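Mollia Folding Box Guide
Section 3: Folding the soft box

These steps cover the small open box in the Mollia set. Work on a clear, flat table. If two tables are pushed together, stay on the near one and keep the fold away from the join.

Note: The soft material takes a crease slowly. Press each fold with a fingertip and hold it for a moment before letting go.

3.1 What you are aiming for

The finished box has an open top, a flat base and walls that stand up from it. The corners should be sharp. A small triangular flap folded inward at the back is part of the design and should be left in place.
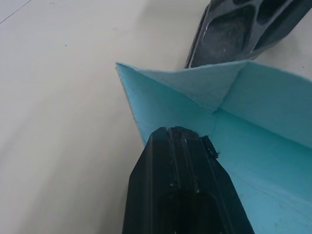 3.2 Preparing the sheet

1. Take one sheet from the stack and put the rest at the back of the table, with the scissors closed.
2. Fold the sheet in half both ways, open it again and lay it flat.
3. Turn the sheet so that one edge runs level with the front of the table. Light creases are enough at this stage – they only guide the later folds.
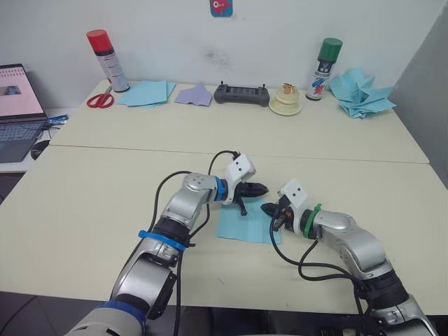
If a crease has gone in the wrong place, smooth it out with the side of your hand and fold again. A sheet can be refolded 2 or 3 times before the lines become hard to follow. After that, keep it for practice.

Caution: Keep spray cans upright with the cap on. Do not spray near loose sheets.

3.3 Making the triangle

4. Bring one corner across to the opposite corner and line up the edges.
5. Press along the long side, working from the middle outwards.
6. Leave the triangle flat on the table, with its point facing away from you. 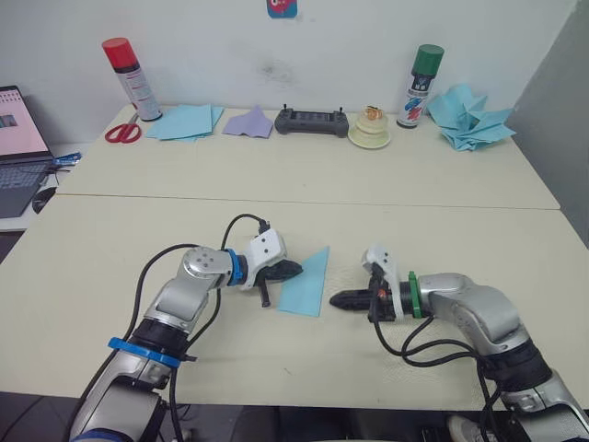 7. Open the triangle and repeat with the other pair of corners.

3.4 If the sheet will not lie square

Old or much-handled sheets may pull out of shape. Lay the sheet down and check the outline before raising the walls. Where the edges are uneven, undo the folds and start again from step 2. Trim only as a last resort, as a smaller base gives lower walls.

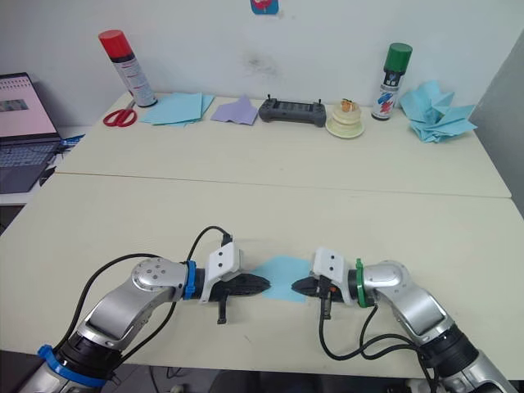 Fig. 4. Light blue sheet with irregular edges, laid flat on the near table.

8. When the outline is right, fold the sides up from the base and tuck the corners in.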